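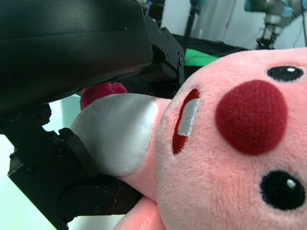
*Pink plush toy, close up.*

Torkine have sold 721 tickets for the cup tie at Dalen, and captain Shirin Soltani expects a hard evening. "They beat us by three in September," she said. "We gave the ball away too much."

Soltani has trained fully after a calf strain and hopes to start. Kick-off has been moved back to allow for the coaches, which hold roughly 200 between them.
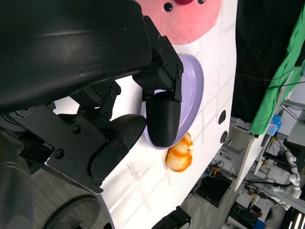
Banafsheh Mirzaei thinks the later start suits Dalen. "They train at that hour," she said. The winners go to Brurel.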